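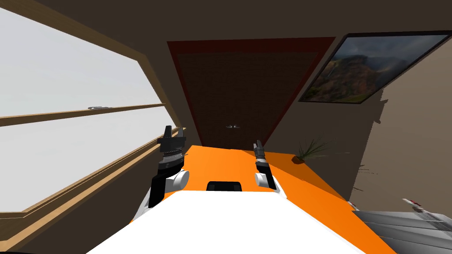
5 Recording demonstrations by remote control

5.1 Scope of this section

This section covers the recording of demonstrations with the Sarmiento two-arm robot in the Plostirero simulator. The operator moves a pair of hand controllers, the simulated arms follow, and the recorder stores the result for training. Recording on the physical robot is covered in section 6. The two procedures share the same control layout, but the limits and the stop behaviour differ, and operators trained only on this section must not work on the physical robot.

It is assumed that the simulator has been installed as described in section 3 and that the hand controllers have been paired as described in section 4.

5.2 Terms used

Leader: the hand controller held by the operator.

Follower: the simulated arm that copies the leader.

Clutch: the button under the index finger. The follower moves only while the clutch is held.

Episode: one recorded attempt at a task, from the start mark to the end mark.

Head view: the view from the robot's own head, looking forward and down over the torso towards the work table. It is the view from which the trained policy will work.

Left and right always mean the robot's left and right as seen in the head view.

5.3 Before you start

1. Clear enough floor space to extend both arms forward without touching the desk or the display.

2. Start the simulator and wait until the status line reads READY. Do not pick up the leaders before this point. The zero position is taken while they are at rest in their cradles.

3. Open Session > New and enter the operator name and the task name. The task name must match an entry in the task list exactly, including capitals.

4. Select the room. The standard room has an orange work table, a window to the robot's left and a framed mountain landscape on the wall to the right. Other rooms may be chosen from the list if the task sheet calls for them.

5. Select Head view as the main display. A free view can be opened in a second window for checking, but see the caution in 5.5.

6. Check that both grippers appear in the head view. In the start pose the fingers of both grippers point up, with one arm on each side of the torso. If either gripper is missing, select Robot > Return to start pose and check again.

Note: In the start pose, the right arm may appear smaller and farther away than the left. This does not indicate a scaling fault. Judge reach from the position of the gripper over the table.

Note: The head view may be tilted, so that the walls and the table slant across the display. The head angle is set by the task file and is stored with each episode. Do not level it by hand. An episode recorded at a different head angle from the rest of the set will be rejected at import.

5.4 Aligning the leaders

Alignment must be repeated at the start of each session and whenever the operator changes.

1. Take one leader in each hand. Keep your elbows close to your sides and your wrists straight.

2. Hold both leaders so that the tips point upwards, matching the grippers in the start pose.

3. Press and hold both clutches. A tone sounds and the alignment bar begins to fill.

4. Keep still until the bar is full, then release both clutches.

5. Hold the left clutch only and raise your left hand slowly. The left follower should rise by the same amount and the right follower should stay where it is.

6. Repeat step 5 with the right hand.

7. Close and open each trigger fully. The gripper fingers should meet when the trigger is fully closed. If they stop short, run Tools > Trigger range and follow the prompts.

If a follower moves in the opposite direction to the hand, the leaders have been swapped. Return both to their cradles, select Tools > Swap leaders, and begin again from step 1.

Caution: Do not align with the arms already over an object. The followers may shift slightly when the bar fills and will disturb anything in contact with the fingers.

5.5 Moving the arms

Hold the clutch to move and release it to stop. When you reach the limit of comfortable movement, release the clutch, bring your hand back to a relaxed position, and hold the clutch again. The follower continues from where it stopped.

Three speed settings are provided: slow, normal and direct. Slow reduces the follower's travel in relation to the hand and should be used for grasping and placing. Normal suits movement across the table. Direct applies no reduction and is intended for checking only. Episodes recorded in direct are marked and left out of training by default.

Bring the gripper down towards the tabletop in two stages. First turn the wrist so that the fingers face the object, well clear of the surface. Then lower the arm without turning the wrist further. Combined turning and lowering gives a curved path that is hard to repeat and tends to put one finger on the table before the other.

The simulator reports contact between the arms and the torso as a self-collision. A small black component is set at the front edge of the torso, between the arms, and a forearm drawn back too far towards the middle may meet it. Move each arm outwards before drawing it back.

Caution: Do not guide the arms from the free view while recording. The operator can then react to things that are hidden in the head view, and the policy has no means of learning from them. If an object cannot be seen from the head, move the arm until it can.

5.6 Recording an episode

1. Select Task > Place objects. The simulator sets out the objects for the task. Until this is done, the table holds no task objects.

2. Wait until the objects have settled. The recorder does not accept a start mark while anything on the table is still moving.

3. Press the left pedal once to set the start mark. A red dot appears in the corner of the display.

4. Pause briefly with both arms still.

5. Carry out the task as written on the task sheet. Use the hand named on the sheet for each action.

6. When the task is complete, open both grippers, move them clear of the objects and return the arms to the start pose.

7. Press the left pedal again to set the end mark. The red dot goes out.

8. Press the right pedal to keep the episode, or hold it down until the tone sounds to discard it.

Record nine episodes, then return the leaders to their cradles and rest. Repeat the alignment check in 5.4, steps 5 to 7, before going on. A standard set is made up of five such blocks.

Note: Vary the approach a little between episodes, within what the task sheet allows. Do not vary the order of the actions. A set in which the order changes must be split before training.

5.7 What to keep and what to discard

Keep an episode if the task was completed and the movement was continuous, even if it was slow. Keep an episode in which a first grasp missed and was corrected at once, and add the tag RETRY.

Discard an episode in any of the following cases:

An object left the table.

The arm passed through an object or the table surface. This is a fault in the simulation and should also be reported.

The clutch was released for more than 2 seconds in the middle of an action.

The wrong hand was used.

The view was changed after the start mark.

Do not trim an episode to remove a mistake. The recorder checks that the stored arm positions follow on from one another, and a trimmed file will fail the check.

5.8 Replaying and checking

1. Open Session > Review and select an episode.

2. Choose Replay from commands. The simulator resets the room and drives the arms with the stored commands.

3. Watch the replay to the end in head view. The result should be the same as in the recording.

4. If the replay ends differently, choose Replay from positions and compare the two. A difference that begins at a grasp usually points to contact settings. A difference present from the first movement usually points to a wrong start pose.

5. Mark the episode CHECKED or FAILED. Unmarked episodes are not exported.

Check the first and last episode of every block. If either fails, check the whole block.

5.9 Faults during recording

Follower does not move: The clutch is not fully pressed, or the leader has lost its pairing. Check the lamp on the leader. If it is off, return to section 4.

Follower moves in jumps: The simulator is running below its set rate. Close the free view and any other windows. If the jumps continue, lower the shadow quality under Display. Do not change the room lighting, as this alters the recorded images.

Follower drifts while the clutch is held and the hand is still: Return the leader to its cradle, wait for READY, and align again.

Gripper closes but the object slips: Use the slow setting and grasp nearer the middle of the object. Do not raise the grip force from its set value without asking the session lead.

Start mark refused: An object is still moving, or the arms are outside the start pose. The status line gives the cause.

Message "Arm at limit": The follower has reached the end of a joint's travel. Release the clutch, move your hand back along the path it came from, and hold the clutch again. Pushing further has no effect on the arm and spoils the recording.

5.10 Ending a session

1. Select Session > Close. The recorder writes the episode index, which may take several minutes for a full set.

2. Wait for the message INDEX WRITTEN before shutting down the simulator.

3. Return both leaders to their cradles.

4. Copy the session folder to the Terden store. Do not rename the folder or any file inside it.

5. Enter the number of episodes kept and discarded in the session log, with the reason for each discard.

Revision notes for this section

19 Mar 2023: Discard rule for clutch release added to 5.7. Wording of 5.4 step 7 corrected. Note on head angle moved from 5.8 to 5.3.

Prepared by Igor Kadlec. Checked by Bríd Lenihan, Nadarov.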